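Retamal Research Registry: Review of the Regional Edition

Published 03/03/2018
Reviewed by Aisyah Sutanto, Office of Research Planning

The Retamal registry is an online tool that allows universities, institutes and private centers to record their work in artificial intelligence in one shared catalog. The Office tested it over six weeks as a possible replacement for the spreadsheets that the Prerar and Dida campuses now exchange twice a year. The present review covers the regional edition only. The national edition has a separate price list and was not considered.

Setup was handled by two members of staff and took three working days, most of which went to cleaning the older records. The import function accepts ordinary spreadsheet files and reports every line it cannot read. Of the 409 project entries submitted, all but six were accepted on the first attempt. The rejected entries had no end date, a field that Retamal treats as required even for permanent research lines. The supplier has confirmed that this rule cannot be changed by the customer.

Searching is the strongest part of the product. A user may look for a topic, a funding call or a named group, and results may be limited to active projects. Institutes that appear under more than one name can be merged by an administrator, and the earlier names remain searchable. 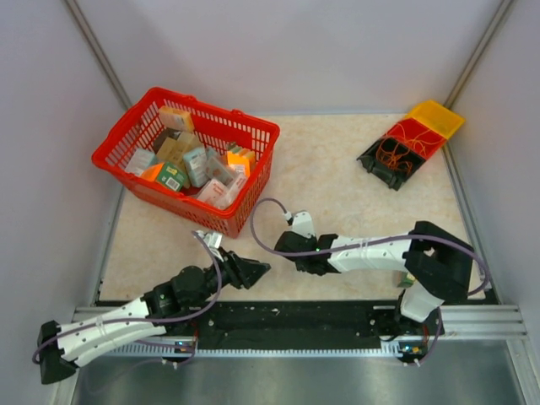

Reporting is less satisfactory. The annual summary lists grants by institution but does not divide a joint grant among its partners, so the full amount appears under each of them. Any office that adds up the columns will arrive at an inflated total. Mohcine Slaoui, who coordinates doctoral programs at the Dida campus, also found that researchers on short contracts drop out of the staff tables once their contract ends, together with their publications. Both faults were reported to the supplier in writing. A correction to the staff tables is planned for September; no date was given for the grant totals.

The Office also compared Retamal with Jurum, which it had used on a trial basis the previous year. Jurum produces better charts and handles joint grants correctly. Its access rules are limited, however, and private centers were unwilling to enter unpublished work that every other member could read. Retamal lets each center decide which fields are shared.

Support requests were answered within two working days. The user guide is clear, although the chapter on permissions still describes an earlier version of the menus.

The Office recommends the regional edition for a first term of one year, with renewal subject to the correction of the grant totals. Until then, joint funding figures should be checked by hand before they are sent to any outside body.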